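4 「まな板の上」という分類は何を測っているのか

4.1 問題の所在

調理台の使い方を扱う研究では、まな板がしばしば作業の中心として扱われる。食材がまな板に載れば下ごしらえが始まり、まな板から離れれば次の工程に移ったとみなす。Wiven分類もこの考え方に立っていて、台の上を「保管域」「待機域」「作業域」に分け、まな板の輪郭をそのまま作業域の境界としている。わかりやすいし、作業者の訓練にも時間がかからない。広く使われてきた理由の大半はおそらくこの手軽さにあり、妥当性が十分に確かめられたからだとは考えにくい。

筆者がこの分類に疑いを持ったのは、前節の集計を終えたあとである。一致率は悪くなかった。Guillotの手順書が求める水準は満たしており、その数字だけを載せて先へ進むこともできた。ところが不一致になった静止画を並べて見ると、判定者の不注意では説明しにくいものが同じ形で繰り返し現れる。籠がまな板に載っている。野菜の端がまな板の外へ出ている。ボウルの縁だけがまな板にかかっている。どれも台所ではありふれた置き方であり、例外として脇に寄せてよいものには見えなかった。

本節では、この種の置き方が分類に何をもたらすかを検討する。先に断っておくと、Wiven分類に代わる体系を示すつもりはない。そのための材料は手元になく、急いで作った代案は元の分類と同じ弱点を別の名前で抱え込むだけだろう。

4.2 対象と手順

対象は、調理台または食材を広げた卓の上面が写った静止画である。計画では900枚を集める予定であった。複数の経路から並行して集めたために予定を超え、最終的に903枚となった。このうち同一の配置を重複して収めたものを除き、894枚を分析に用いた。除外の判断は筆者が行い、基準は配置の同一性だけとした。画質や背景の雑多さを理由に外したものはない。

判定にはDodexを用いた。Dodexでは物の外周を線で囲み、囲みごとに三つの域のいずれかを割り当てる。一つの囲みに二つの域を与えることはできない。この仕様は入力の速さという点ではありがたいものの、結果に与える影響は小さくない。境界をまたぐ物に出会った判定者は、必ずどちらかを選ばされる。迷いは記録に残らず、残るのは選ばれた域の名前だけである。

そこで本調査では、Dodexの入力とは別に紙の記録票を用意し、割り当てに迷った物があれば印を付けることにした。迷った理由を書く欄も設けたが、ここは空欄が多く、量的には使えなかった。記録票の様式は10月に一度改めており、それ以前の票には「迷い」と「見えにくい」を同じ印で記したものが混じっている。これらは静止画に戻って読み直した。読み直したのが筆者一人である点は弱みとして認めておく。

4.3 迷いの印が付いた静止画

894枚のうち、少なくとも一つの物に迷いの印が付いたものは255枚であった。三割には届かない。これを多いと見るか少ないと見るかは立場による。Wiven分類を擁護する側からは、七割以上で迷いなく判定できたと言えるだろう。しかし迷いのなかった静止画には、まな板に何も載っていないもの、あるいは小さな食材が中央に一つだけ置かれたものが相当数含まれている。そのような配置であれば、どのような分類を使っても判定は割れにくい。易しい問題が多い試験で平均点が高かったからといって、試験の出来がよいとは言えないのと同じである。

迷いの内容は、大きく二つの型にまとめられる。第一は、細長い食材がまな板の縁を越えている型である。きゅうり、長ねぎ、ごぼう、セロリなどに多い。第二は、食材を入れた籠や鉢がまな板に載っている型である。そのほかに、布巾の一部がまな板に掛かっているもの、包丁の柄だけが外に出ているものなどがあったが、数としてはこの二つの型が目立った。

図3は両方の型が同じ卓の上に出ている例である。淡い色の竹のまな板の奥側に編み籠が載り、その手前に長いきゅうりが斜めに横たわる。きゅうりの細い先はまな板の縁を越え、白い天板の上に届いている。籠には野菜の模型が入っており、ピーマンと赤紫の玉ねぎのほか、かぼちゃの類に見える黄土色のものがある。

4.4 はみ出した食材

まず第一の型から考える。Wiven分類の文言に忠実に従えば、判定は囲みの面積の過半がどちらにあるかで決まる。図3のきゅうりは大部分がまな板の上にあるから、作業域である。ここまでは誰も困らない。困るのは、その判定から何を読み取るかという段になってからである。

分類の設計者は、作業域への移動を下ごしらえの開始の代理指標としている。しかし、細長い食材が斜めに置かれているとき、それは切るために置かれたのか、ほかに置き場がなくて置かれたのか。静止画からは決められない。切る直前であれば刃に対して直角に近い向きにそろえる人が多いだろう、という反論は予想できる。筆者自身の癖もそうである。ただし、これは経験からくる推測にすぎず、向きをそろえる動作がいつ行われるかを調べたデータを筆者は持っていない。持っていないものを判定の根拠に組み込めば、見えているものよりも判定者の台所での習慣を測ることになる。

面積の過半という基準そのものにも疑問が残る。大根のように太い食材と、長ねぎのように細く端の広がる食材とでは、同じだけはみ出していても面積の比は違ってくる。先端が台に触れているかどうかも面積には現れない。図3のように先端が天板の側へ出ている置き方と、重心が縁の近くにあっていまにも転がりそうな置き方は、数値の上では近い値になりうる。扱う側にとって両者の違いは明らかであるのに、分類はその違いを拾わない。

はみ出しを衛生の問題として論じる立場もある。まな板の外へ出た部分は台に触れるのだから、まな板を使う意味が損なわれるという主張である。もっともらしいが、静止画の判定からそこまで言うのは行き過ぎであろう。台の表面の様子は、見た目で決められる部分が意外に少ない。図3の天板には擦れた跡と薄い灰色の染み、細かな暗い点が見える。左側には湿っているように見える跡もある。しかし、それが実際に水気なのか、古い変色なのかは、一枚の静止画では判断できない。汚れと傷みを見分けられない資料で衛生を論じても、読む側の印象を強めるだけに終わる。

4.5 まな板に載った籠

第二の型はさらに扱いにくい。籠は保管の道具であり、まな板は作業の道具である。Wiven分類は物の種類と位置を別々に記録するので、まな板に載った籠は「保管具、作業域」となる。では、籠の中の野菜はどうか。手順書は、容器の中身は容器の域に従うとしている。つまり図3の籠の中の野菜はすべて作業域にあることになり、その手前のきゅうりと区別されない。

これはいかにもおかしい。台所に立ったことのある者であれば、籠に入った野菜はまだ選ばれておらず、籠の外に出ている一本とは扱いが違うと考えるはずである。少なくとも、同じ欄に同じ記号で記入することには抵抗を覚える。記録票の自由記述に残された数少ない文にも、この点への不満が読み取れる。ある判定者は「籠が載っているならまな板はただの台」と書いていた。乱暴な言い方ではあるが、筆者はこの一文が手順書の該当箇所よりも事態をよく捉えていると思う。

まな板が台の一部として使われる場面は珍しくない。卓が狭ければまな板の上にも物を置くし、濡れた籠の下にまな板を敷いて台を守る人もいる。逆に、籠を手元に引き寄せるうちに、たまたままな板に載ることもある。どの経緯で載ったのかは静止画に残らない。残らない以上、載っているという事実から意図を引き出すことには慎重でなければならない。

Guillotの手順書は、この難点を「容器の底面がまな板に接しているか」という追加の問いで解こうとしている。しかし、底面は容器そのものに隠れる。図3のような編み籠では、手前の縁とまな板の木目の重なり方から載っていることを推し量るほかなく、撮る角度が低ければそれも難しくなる。見えない面について問いを立て、その答えを二値で入力させるのは、判定の不確かさを隠す仕組みだと言われても仕方がない。

4.6 模型の野菜という問題

ここまで触れずにきた論点がある。食材の模型である。教材や展示、操作の練習の場では本物の野菜に代えて模型が使われることがあり、本調査の静止画にも含まれている。図3の籠の中身もその例である。

模型は形と色を保つので、配置を論じる資料として都合がよい。Lendeteroの教材集が模型を勧めているのも同じ理由による。だが、配置は形と色だけで決まるものではない。本物の玉ねぎは皮がこぼれるので、籠から出す場所を選ぶ。ピーマンは軽く、積めば崩れる。きゅうりは冷えていれば汗をかき、まな板の上で滑る。重さや水気のない模型でこうした事情が再現されるとは思えず、模型の配置を本物の配置と同じ表に入れてよいかどうかは、確かめてから決めるべきことである。

とはいえ、模型を含む静止画をすべて外すという方針にも賛成しかねる。第一に、本物か模型かを静止画で見分けるのは容易でない。艶や縫い目のような手がかりが見えるものもあるが、見えないものもある。第二に、模型を使う場でも、籠をどこに置き、長い物をどちらへ向けるかは人が決めている。そこに台所での習慣が持ち込まれている可能性はある。持ち込まれていない可能性も同じ程度にある。現状ではどちらとも言えず、筆者は模型を含む静止画を分析に残したうえで、模型の有無を独立した列として記録することにした。折衷であることは承知している。

背景に写り込む食材についても同じことが言える。図3では左奥の棚にもう一つ濃い茶色の籠があり、緑や赤、黄、橙の青果が盛られている。手順書では卓の外にある物は対象としない。しかし、卓の上の籠と棚の籠は、使う側から見れば一続きの保管場所かもしれない。卓の縁で線を引くのは判定の便宜であり、保管という行為の範囲がそこで終わるという意味を持たない。

4.7 分類をどこまで使うか

以上の検討から、まな板の輪郭を作業域の境界とみなすことには相当の無理があると考える。それでも、この分類を全面的に捨てよと言うつもりはない。物がまな板の輪郭の内側にあるかどうかは、それ自体として記録する価値のある情報である。問題は、その記録に「作業」という名を与え、下ごしらえの進み具合を示すものとして読んできたことにある。

当面の処置として、本稿の以下の節では「作業域」の語を使わず、「板上」とだけ記す。容器の中身は容器とは別に扱い、「板上・容器内」とする。縁を越えた物には割り当てを一つに決めず、「板上・縁越え」を認める。この三つを加えるだけでも迷いの印はいくらか減ると期待できるが、減ったとしても、それは判定しやすくなったことを示すにとどまる。配置の意味がわかったことにはならない。

名称の変更に対しては、先行研究の数値と比べられなくなるという批判があるだろう。もっともな批判である。ただ、先行研究の作業域の値には籠の中身が含まれているものと、暗黙に除かれているものとがあり、報告からはどちらか読み取れないことが多い。もともと比べられなかった値を並べていた疑いがあるのだから、比較可能性が失われることを大きな損失とは見なさない。迷いの印が付いた255枚については、付表に両方の数え方による結果を併記した。旧来の値が必要な読者はそちらを参照されたい。

なお、縁越えの程度を何段階に分けるかは決めていない。二段階で足りるという意見も、段階を設けずに長さで記すべきだという意見もあった。後者には惹かれるものの、斜めから撮られた静止画で長さを測れば、面積の場合と同じ困難に行き当たる。

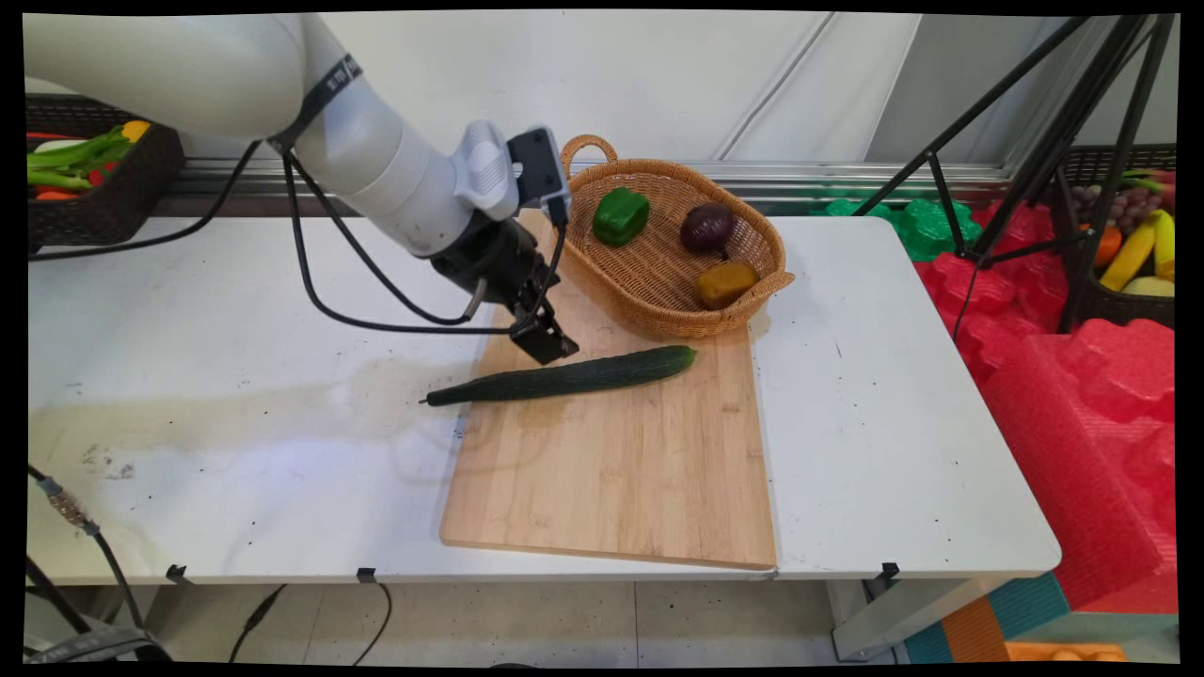 最終更新日:2023年6月23日

図3 板上・縁越えと板上・容器内がともに見られる配置。きゅうりの細い先がまな板の左の縁を越え、模型の野菜を入れた編み籠がまな板の奥側に載る。棚の籠は卓の外にあるため判定の対象としていない。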